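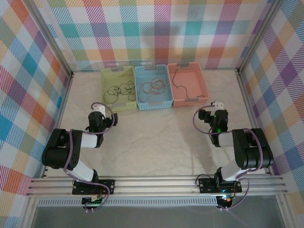 We use cookies to remember your settings. Accept | Manage

A fault on one arm is a fault on both

Print this page | E-mail this page

The fault at Witport in March took four seconds and broke one wrist bracket. By the standards of industrial accidents it hardly counts. I am writing about it because the fix that was proposed, and very nearly accepted, was the wrong one, and because the same fix is in use on a good many two-arm benches that have not had their four seconds yet.

The job is cable sorting. Two small arms on a shared rail pick lengths of cable off a flat surface, or out of one plastic basket, and put them in another. Loose cable tangles, so a fair share of the work is done with both grippers on the same piece. Each arm has its own controller board and its own servo bus. Homska, the coordinating software, sends both boards a stream of position targets and reads back joint angle, load and temperature.

In the run that failed, both grippers had hold of one tangle and were drawing it apart. The tangle tightened. The left elbow servo reached its load limit and did what its maker intended, cutting its torque to protect the motor. The left arm sagged, still gripping. The right arm had no fault of its own and carried on to its next target, which was over a basket at the far side. It dragged the left arm with it by the cable until the left wrist met the rail and the bracket gave way.

The log covers 3023 cycles. Of these, 2774 finished normally. Of the rest, 216 were ordinary missed grasps, where a gripper closed on nothing and the cycle was tried again. The remainder were load trips, and all but one had happened while the arm concerned was working alone. A load trip on a lone arm is dull. The arm droops, the operator clears the fault, work resumes. The staff had come to treat it as a nuisance, and the log had taught them to. 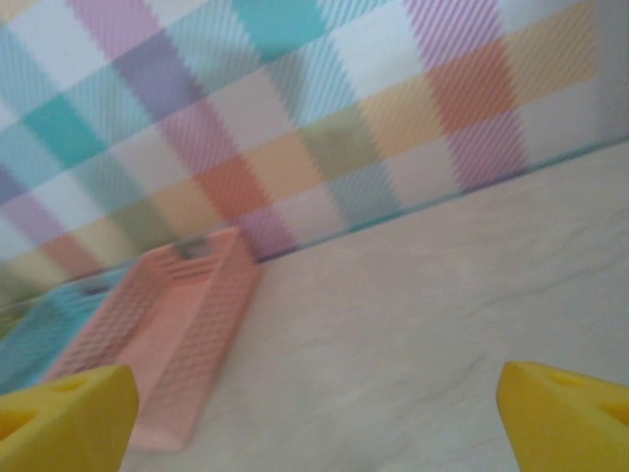

Wrist view with the fingertips open. The pink basket is at the left finger.

The first report called the cause "excessive load during separation" and recommended a lower pulling speed and a higher trip threshold. Both were sensible as tuning. Neither dealt with the event. A lower speed makes the trip rarer, and a higher threshold makes it rarer again while raising the force present when it does come. The question that mattered was what the second arm should do when the first lets go of its own weight, and the report did not ask it.

My view is that any two arms able to hold the same object must be treated as one machine for the purpose of stopping. A protective trip on either should put both into a hold within a fixed time, and the hold should be enforced somewhere below the planning software.

The usual objection is cost in lost cycles. If every nuisance trip stops both arms, throughput falls. It does, and the log lets us say by how much: the load trips come to 33 in 3023 cycles. Stopping the second arm for each of them would have cost less time than the missed grasps cost already, and nothing like the afternoon spent waiting for a bracket to come over from Nolamstead.

A better objection is that stopping can itself do harm. If the left arm has gone slack and the right arm freezes, the cable between them stays under whatever tension it had, plus the weight of the sagging arm. I take this seriously. The answer is to define the hold properly. The healthy arm should stop travelling, keep its torque, and open its gripper only if the load on its wrist goes on rising. For cable that is safe. For a glass panel it would be a poor choice, and somebody would have to write down a different one. The decision belongs to the task and should be made before the run. At Witport it had been left to whatever the code happened to do.

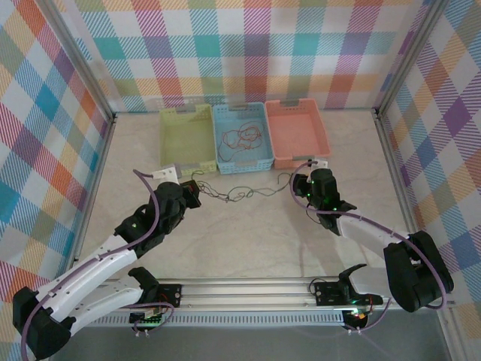
Both arms at work, with the tangled wire lying between the grippers.

There is also the matter of the indicator lights. The small green lights on the arms mean that the electronics have power and the bus is answering. They say nothing about torque. A servo that has tripped on load still answers the bus, so during the fault the light on the left arm stayed green, and the operator, who looked at the lights first as he had been told to, lost two of the four seconds. A light that shows communication should be labelled as showing communication, or moved off the arm to the board where it belongs.

The same confusion existed in software. Homska had a watchdog that would stop both arms if either board fell silent for 500 milliseconds. The designers thought this covered loss of an arm. It covered loss of a cable to an arm. The board never fell silent; it reported the trip correctly, in a status field that the coordinator wrote to the log and did not otherwise read. I have seen this three times now on equipment from different builders, and in each case the field was documented.

Ristić, who supplied the rail and the mounting blocks, have offered a relay module that reads the trip flag from each board and holds the other arm directly. It is a crude device. I would fit it anyway, since it can be tested with a weight and a stopwatch by someone who has never opened the source code. That test should be done at the start of each shift, with both grippers on a scrap length and one arm tripped on purpose.

The revised report does recommend the relay. It also keeps the higher threshold, on the grounds that the change had already been made. I would put it back to the old value until the relay has been fitted and tested.

Contact us | Copyright and reuse | Back to top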